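About Flamon

Home
Our work
Recording days
About
Contact

Who we are

Flamon collects examples of people doing ordinary jobs by hand, so that other people can try to teach robots to do them. We work from two rooms above the old Chacko printworks in Allero. We don't build robots and we don't train the models. Customers ask for recordings of a job, we set up a table, and somebody does the job again and again with a pair of hand-held grippers until there is enough to send.

Most companies in our line have an about page that talks about the future of work. We have read a good many of them and are unsure what half the sentences mean. We would like this one to be useful to somebody deciding whether to hire us, work for us, or leave us alone.

How it started

Sihan Ren and Harish Suvarna were both on the buying side first. They worked at a firm that paid for a large set of recordings of kitchen tasks and then found that much of it couldn't be used. The clips had been checked for length and for file format. It seems no one had checked whether the person in them was doing what the label said. There was a long run of clips marked "fold cloth" in which the cloth was already folded at the start. Another run had a cup placed on the same patch of table every single time, and the robot trained on it did very well as long as the cup was put on that patch.

Harish spent a winter sorting the good from the bad and came out of it with a low opinion of big numbers. Sihan came out of it with a spreadsheet of everything that had gone wrong, and that spreadsheet, much altered, is still what we check our own work against. They rented the first room in December of that year. The second room came later, when the neighbours got tired of us carrying tables up and down the stairs.

What we record

Household and light workshop jobs, on a table or a worktop. Opening, closing, pouring dry goods, lining bins, sorting, wiping, putting things into other things. The full list has 116 tasks on it, and we take several of them with a warning. Anything with a zip is slow. Anything with sticky tape is slower, and the tape ends up on the gripper pads.

We record with hand-held grippers that have a camera on them. The person holds one in each hand and sees the table with their own eyes, while the camera sees it from just behind the gripper fingers. This is quicker than driving a real arm from a distance and a good deal cheaper. It also has faults that the people selling it tend to skip. A human wrist will happily bend in ways that a given robot arm can't follow, so a smooth recording may be of no use to your machine. The camera loses sight of things when a large object is lifted towards it. And a person can feel through the handles when something is about to slip, where the recording mostly can't. If your robot needs that information to do the job, more of our recordings will not supply it, and we will tell you so before you pay for them.

What we don't believe

We don't believe that quantity sorts everything out in the end. Perhaps it does at a size none of our customers can afford. At the sizes they can afford, we have seen a small, mixed, carefully labelled set do better than a large dull one, and we have also seen it do worse, and in a few of those cases we still can't say why.

We don't believe success rates without a description of the test. When a customer tells us their system manages a task nearly every time, we ask who set out the table, whether the same person set it out each time, and what counted as a go that didn't count. The answers can be awkward. We ask ourselves the same things, with similar results.

We are wary of the word "diverse". It gets used for ten colours of the same mug. When we say a set is varied we send a sheet with it that lists what was changed between takes and what was left alone, and the second part of the sheet is usually the longer one.

We also don't think that our recordings show "natural human behaviour", a phrase we have been asked to put on a brochure. People with grippers in their hands move like people with grippers in their hands. They get better at it over a few days, and then the clips from their first day look odd next to the rest. We keep the early ones and mark them.

The people

There are nine of us, and most of us have other work as well.

Sihan Ren runs the recording rooms and writes the task sheets. A task sheet says where things may start, where they should finish, and what the operator is allowed to do if it goes wrong halfway.

Harish Suvarna looks after customers and prices. He has talked at least as many people out of an order as into one, which the rest of us have raised with him.

Pavithra Nambiar is in charge of checking. Every recording is watched by someone who didn't make it, and hers is the last word on whether it goes out. She came from proofreading school textbooks and regards the two jobs as the same job.

Thirumalai Salian mends the grippers. He changes pads and bushings, keeps the cameras lined up, and writes down what he replaced and when, so that a change in the recordings can be traced to a change in the tools. Customers seldom ask for his log. We think they should.

Fidelina Correa trains new operators. She used to teach pottery evening classes and has a good eye for people who are gripping too hard.

Bavavero

Bavavero is our own set. We made it because we wanted something to argue over that didn't belong to a customer. It holds 700 recordings of jobs with bags, sheets, cloths and other limp things, including over 400 in which something goes wrong and the operator either puts it right or gives up. The failures are labelled as failures. Universities may have it free of charge if they sign a short form and agree to tell us what they find, including if they find nothing.

So far the reports are mixed. One group said the failures helped their system recover from a bad grasp. Another said it learned to make the bad grasp first and then recover, presumably because that was what it had been shown. Both seem believable to us. We have put both letters in the folder that goes out with the set, and readers can make up their own minds.

Working with us

We ask new customers for a small paid trial before any larger order. You send the objects, or tell us what to buy. We record a day's worth, check it, and send it with the change sheet and Thirumalai's log. Then we'd like you to train something on it, however roughly, and show us how it fails. If it fails in a way that recordings might mend, we carry on. If it fails because the arm can't reach the back of the table, we say goodbye on friendly terms.

We don't record in people's homes, and we don't record faces. Operators are paid by the hour and never by the clip. We tried paying by the clip for a short while and got a great many very short clips.

If you want to work here, you need steady hands and patience, and it helps if you are willing to write "I don't know" in the notes box. No knowledge of robots is needed. Fidelina would prefer you didn't have any, as it takes her longer to undo.

Questions we get asked

Will this put cleaners out of work? Not on the evidence of anything we've seen run. We may be wrong about that, and we would be suspicious of any firm in our trade that told you it was certain either way.

Can you guarantee our robot will learn the task? No.

Can we visit? Yes, by arrangement. There are stairs and no lift. Visitors are welcome to have a go with the grippers, and nearly all of them ask afterwards whether they were any good.

Page last checked Sep 21, 2020.

Why so much of our time goes on bags

Limp plastic is where we trust our own work least. A rigid box has a place and an angle, and two checkers will agree on both; a bag has whatever shape it fell into, and the label has to be written anyway. Take a white bucket with a translucent white bag draped over its top and sides and a light blue one wrapped round the lower part beneath it. From the camera on one gripper, fingers open wide, the bucket's rim can't be seen at all, so any label about where the rim is would be a guess. The thin white straw or rod lying on the wood beside it is far easier to write down. Pavithra wants "rim hidden" entered for every take like this, Sihan thinks a system ought to be given a best guess to work with, and for now the sheet has a column for each. 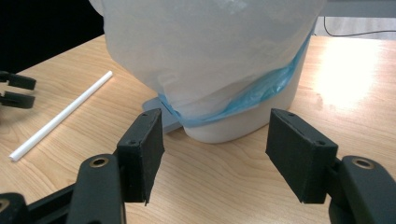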